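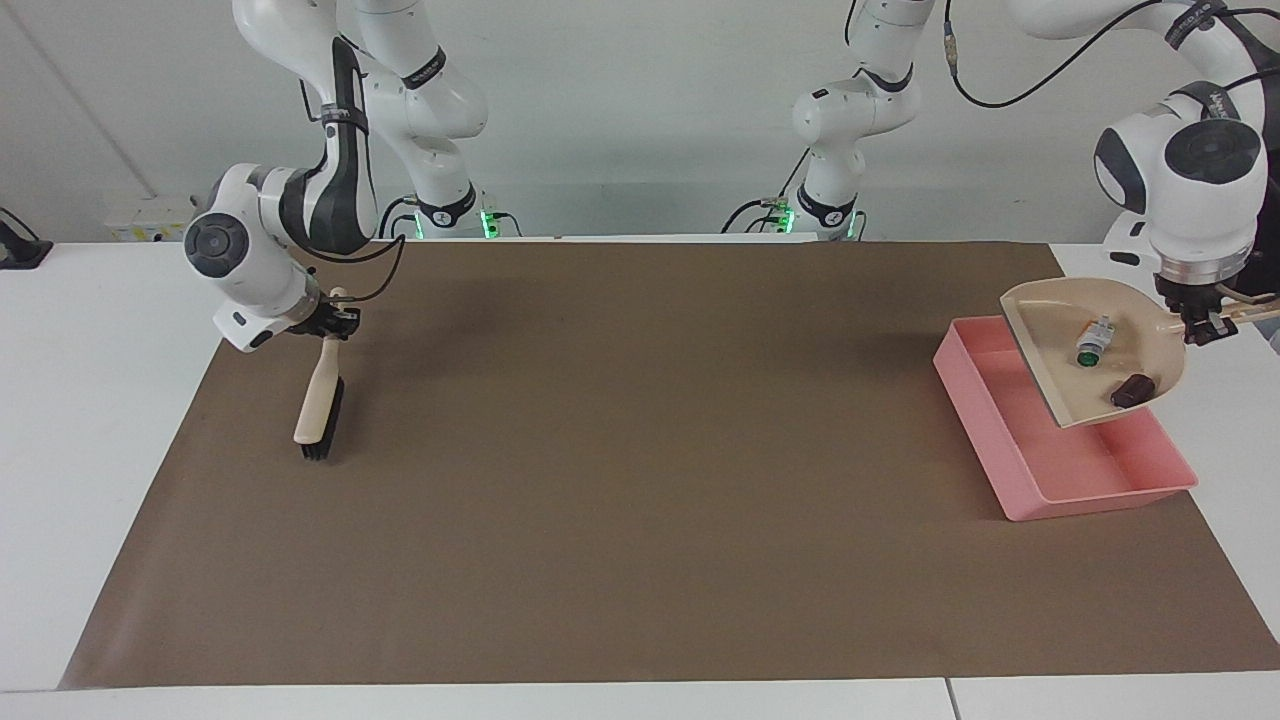

Brown paper mat on a white table, two robot arms

Will there be a second series of Pulleseck?

Posted by helelum_fan, 6 May 2020

Hello all! We finished the last episode at the weekend (my sister and I watch it over the phone together, pausing at the same moments) and I'm desperate to know whether the lighthouse story carries on. Has anybody heard?

Wemineo
Yes, lovely, it was renewed in April! 12 episodes this time, up from eight, and most of the cast are signed up. No date yet, I'm afraid, but the trailer is meant to come out before the summer's over, so do keep an eye on the channel's page.

teatime412
I thought they'd cancelled it? Might be mixing it up with Zakaria.

Marshlight
Zakaria was the one that got dropped, yes. Do watch the Pulleseck Christmas special while you wait, it fills in a bit about the lighthouse.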